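**Tadbridge gets its Swap Saturday back this November, with longer hours and a proper mending corner**

TADBRIDGE – After a good deal of talking, a fair bit of tea and more emails than anyone would care to read twice, Jollel is delighted to announce that Swap Saturday is coming back to Tadbridge this November. The doors of the Cocco Building on the mill side of the river will open at 10 in the morning and stay open until 4 in the afternoon, which gives the late risers among us a fighting chance at the good winter coats!

For anyone who has moved to town since the last one, the idea is a simple one. You bring the clean, usable household things and clothes you no longer need, you hand them in at the door, and you go home with whatever catches your eye. No money changes hands and there are no tokens to keep track of. If you have nothing to bring, please come anyway (we have never yet run short of sweaters, and we would be glad to see them go to a good home).

Last year's swap filled 60 tables, and by mid-afternoon the book section had spilled out into the hallway. We heard from a lot of you that it was hard to move around with a stroller or a walker, so this time the aisles will be wider and books will have the whole back room to themselves, with chairs for those who like to read the first chapter before they commit.

The part we are most excited about is the mending corner, run together with our friends at the Kultach sewing and repair workshop. There will be 14 places where you can sit down with a loose button, a torn pocket or a lamp that has stopped working, and have somebody patient show you what to do about it. Places are given out on the day, first come, first served, and each session lasts half an hour. Please bring just one item per session so that as many neighbors as possible get a turn.
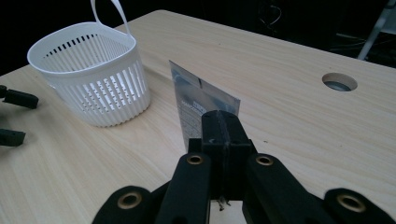

*A white plastic basket on a pale wooden tabletop. Small housewares are always welcome at Swap Saturday.*

Kitchen things, storage, linens, toys, garden tools, picture frames and winter clothing in every size are all very welcome, and children's boots are in especially high demand at this time of year. We do ask that you leave mattresses, car seats, large furniture and anything with a missing plug at home. Puzzles are fine so long as you are fairly sure the pieces are all in the box – a note taped to the lid saying so would be a kindness to the next family.

"We started this because our own closets were full and our neighbors' closets were full, and it seemed silly that we were all out shopping for the same things," said a spokesperson for Jollel. "What we hadn't counted on was how long people would stay to chat. Some folks come with one bag, find nothing they want, and still don't leave until we start folding up the tables."

Early drop-off will be available at the Cocco Building on the 3 evenings before the swap, from 5 to 7, for those who would like to beat the line or who can't make it on the day itself. Please use the side entrance on those evenings. Soup, bread and hot cider will be served from noon.

Bus route 13 stops directly outside, and bicycle parking will be set up in the courtyard. The building is step-free from the street, and there is an accessible restroom on the ground floor.

**About Jollel**

Jollel is a neighborhood sharing group based in Tadbridge. Along with Swap Saturday, it runs a lending shelf for tools and party dishes and a spring seed exchange. Questions about the swap, the mending corner or early drop-off can be left at the Cocco Building front desk during opening hours.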